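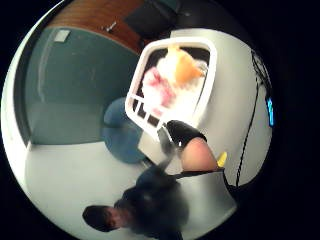

Stain talk, notes for Saturday, Sedmont library, back room

Start at 2. Give people till five past, the parking is awful. Phone on silent, Dana!! (Last time it went off twice.)

Opening

Hi everybody, thanks for coming in out of the sunshine. I'm going to talk about stains, which I have been fighting since I was 16 and got a summer job at the dry cleaner's on Vindwood Avenue. I thought I'd be at the counter smiling at people. They put me in the back with a spotting brush and a lady named Marlene Trindade, and pretty much everything I'm going to say this afternoon I either got from Marlene or learned by wrecking something.

Ask for hands: who's got a stain at home right now that they've given up on? (Wait. Let them tell a couple. Don't try to solve them all on the spot, you'll lose half an hour like you did at Rocha.)

First bit: what is it?

Before you put anything on a stain you want to know what family it's in. Protein is blood, egg, milk, sweat, baby anything. Tannin is coffee, tea, wine, most fruit juice. Then grease, which is salad dressing, butter, lipstick, the chain on your bike. And then dye, which is the one that makes grown women cry, so I'm leaving it for later.

Lots of stains are two at once. Coffee with cream. Spaghetti sauce is oil and tomato and sometimes cheese. With those I go after the grease first with dish soap, rinse, and then do the color.

If someone asks about mustard, say mustard gets its own section. It does, page 3.

Cold water

Blood and egg go in cold water. Cold, cold, cold. Hot water cooks it, same as an egg in a pan, and then it's in there with the fibers and it's happy. Soak it for a good while, then an enzyme detergent, then wash.

Tell the tablecloth story here. Short version! My mother-in-law's tablecloth, the Thanksgiving my son had a nosebleed, and me so eager to help that I ran it under the hottest tap in the house. She still has it. She puts the gravy boat on that corner.

Blot, don't scrub. Show with the napkin and the cup of tea. Work from the outside in so you aren't spreading it. Put a clean cloth underneath so the stain has someplace to go. Remember to bring the cup. And the tea.

Grease

Dish soap, plain old dish soap, straight on the dry fabric. Rub it in with your thumb and leave it while you fold something else. Then wash as warm as the label lets you. Cornstarch or chalk if it's fresh and you're out at a restaurant, although I've never met anybody who carries chalk to a restaurant. Amnuay Khamphan from the quilt guild swears by baby powder, and her quilts look a lot better than mine, so go ahead and try it.

Mustard

It's the turmeric. Turmeric is a real dye, people color cloth with it on purpose. What you've got going for you is that it hates sunlight. Treat it, wash it, and if there's still yellow, hang it outside damp on a bright day and see what you've got by supper. I do this all through June and the neighbors are used to it.

Same trick works on carrot baby food and tomato shadows.

(If running late skip to dryer.)

Ink

Rubbing alcohol, cotton ball, paper towel underneath. Keep moving to a clean piece of towel. Test on the inside hem first, please, I'm begging you. Permanent marker, you can get it lighter. I won't promise more than lighter.

Dye, the crying one

One red sock, whole load of pink. First thing: do not dry it. Keep it wet, take out the guilty party, and wash the rest again right away. If that doesn't do it, an oxygen bleach soak overnight in a tub or a big bucket. I had a load of my husband's undershirts take 3 soaks and they came out fine. Well, fine for undershirts.

No chlorine bleach on wool or silk, ever. It eats them. Pass around the sad scarf.

And please never mix bleach with ammonia or vinegar. Say this slowly and look at the people who are nodding off.

The dryer

If you go home with one thing, check before you dry. The heat sets what the wash didn't get. I pull out anything I treated and look at it by the window, not under the laundry room bulb, which lies.

Marlene used to tie a bit of white thread through the buttonhole of anything she'd spotted, so whoever unloaded it knew to look. I use a clothespin clipped to the collar. Also a clothespin in the washer makes a heck of a racket, so clip it on after.

Handout

I made 100, there's a stack by the door. The chart on the back has 8 stains and what to do first. There's a typo in the wine row, it should say cold.

Questions

Likely ones: deodorant marks (enzyme soak, and let the stuff dry before you get dressed), old yellowed baby clothes (oxygen bleach, long soak, patience), candle wax (freeze, scrape, iron through paper bag), does club soda work (it's wet, so a bit).

Out by 3:30, the ukulele people need the room. Take the kettle home this time.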